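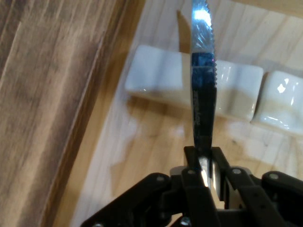

Serrated blade and white ceramic blocks on the wood.

Projects Courses People Contact
Student Work > Spring > Small Storage > One Place Setting

One Place Setting, One Drawer
Tianyou Lu, with Yuxi Tang
May 27, 2024

Our brief for the Small Storage class was to pick an everyday job and figure out what it needs from the furniture. Yuxi and I went with setting a place for one person, mostly because we both eat at our desks and our forks live in a mug. We called the project Hekstead (Yuxi's idea, I wanted Jirby) and gave it one rule – everything comes out of the drawer for the meal and goes back in afterward.

I figured the plate would be the hard part. Plates are easy! You put one down and you're finished. The knife took over the project, and by April most of our notebook was about knives. Where does the blade go when you reach in? Do you grab the handle or whatever's closest? I'm a grabber, apparently, and Yuxi is very much a handle person. 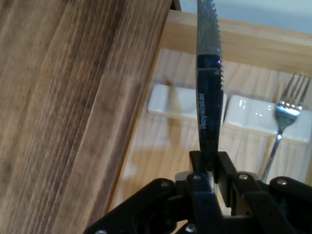
Steak knife, with Royalstar printed on the handle, beside the dark-stained wood.

We stuck with serrated knives because a steak knife is the one you don't want to meet by accident. A long narrow shape also wants to lie at an angle in a small drawer, and then it gets in the way of everything else. We tried a divider made of folded card, which lasted 8 days before I crushed it with a bowl.

For the survey we asked 57 people in our dorm how they store their cutlery. The most common answer was "in a pile," so I felt a lot better about the mug. A few people keep a napkin in with the forks to stop them rattling, and we borrowed that one right away.

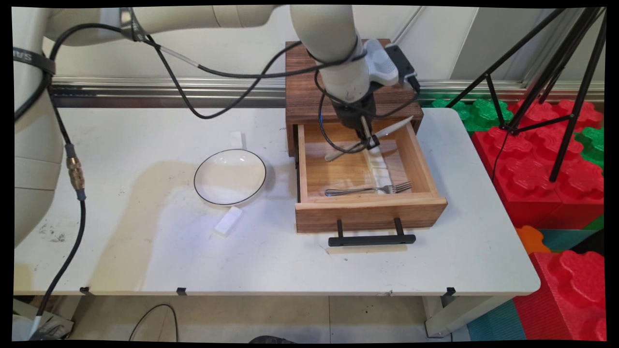

Drawer pulled out, with the fork, knife and crumpled napkin inside and the plate on the table.

I really like the rustic brown wood, and the bar handle is easy to hook with two fingers. What I'd change is the inside. A fork and a knife in one open tray can end up pointing any way they like, so our final drawing has a shallow slot along one side for the knife, handle toward the front. Yuxi wants a second slot for the fork – I think the napkin does fine. We left both versions in the drawing set and let the class argue over it.
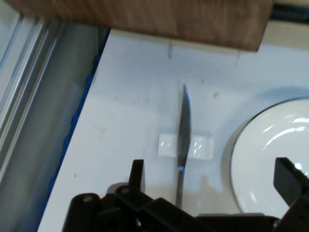
Which way should the knife face once it's beside the plate?
The usual way in the table-setting guides we read is on the right, with the serrated edge turned in toward the plate.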